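The toy box, continued

I said last time I would get to the toy box before the end of the month, and I did most of it yesterday. It had been sitting under the stairs since November, when we moved the bookcase, and the lid no longer closed.

I did it at the kitchen table. I've tried the floor before and my knees were done before the box was. I left the tablecloth on, the white one with the ferns and the orange roses. Perla Solís gave it to us when she cleared out her mother's linen closet. It has been washed about 100 times by now and the print has held up better than most of the things I bought new. Small parts show up well against it too, except the gray ones, which get lost in the leaves.

The method was simple. Everything came out of the box a handful at a time and went into a keep pile, a give pile or the trash. Puzzle pieces went in a bread bag to be matched up later. Crayons went in a coffee can. Anything with a battery door got opened, and two of those had old batteries leaking inside. I cleaned the contacts with vinegar on a cotton swab and left the doors off overnight to dry.

For the plastic toys I used dish soap in warm water and an old toothbrush. The toothbrush is good for anything with a mesh or a seam. The toy microphone needed the most of it. The crosshatch on the head holds onto crumbs, and I went over it twice and then around the pink band with a corner of the rag. I was careful there on account of the lettering, having rubbed the print off a toy cash register last year.

Purple plastic is hard to get looking right. Anything with a shine on it shows every scuff, and scrubbing makes more of them. I wipe those with a soft cloth and leave it at that.

Rhydian Howells asked for the building blocks for his daughter, so they're in a grocery sack by the door. The stuffed animals I haven't touched. They need to go through the wash in a pillowcase, and I want a dry day for the line.

The box itself has a cracked corner. I taped it on the inside and put it back under the stairs with the lid on. It closes now.
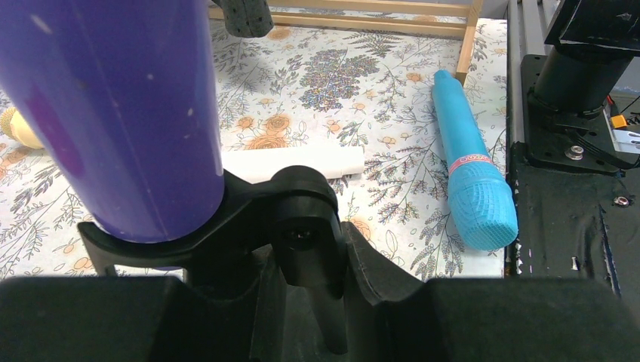 Prosser, March 22, 2001

The microphone stays with us. I had it down for the give pile at first, but my six-year-old noticed it on the table and made her case at some length, and I moved it over. She has also asked for a shelf of her own for the music things. There's a board in the garage that might do if I cut it down. I need to buy brackets, and more dish soap.

Ieuan James wrote to ask what I use on old sticker glue. Cooking oil, left on for a while, then soap. It doesn't work on cardboard.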